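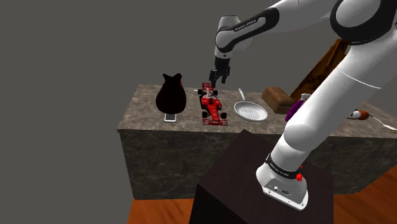
When should the money for a robot arm be set aside? Before the supplier is chosen, and in the same budget as the table, the guarding and the training that go with it.

Chapter 7
Planning the Purchase

Most first-time buyers begin with the price of the arm. It is the easiest figure to find and the least useful on its own. Desta Tekleab, who planned the equipment for the Lekska teaching kitchen, kept a list of every item that had to be paid for before the first working day. The arm was one line. The gripper, the mounting, spare fingers, software licences and delivery made up most of the others.

This chapter covers 3 stages of planning: writing down the task, asking for quotations, and spreading the cost over the working life of the equipment. The Lekska budget is used throughout, and the full version is printed at the end of the chapter.

Before reading on, note the difference between a purchase cost and a running cost. A replacement cable at 212 is a running cost. A stand at 1,000, bought once, is a purchase cost. Both belong in the plan, on separate sheets.

7.1 Writing down the task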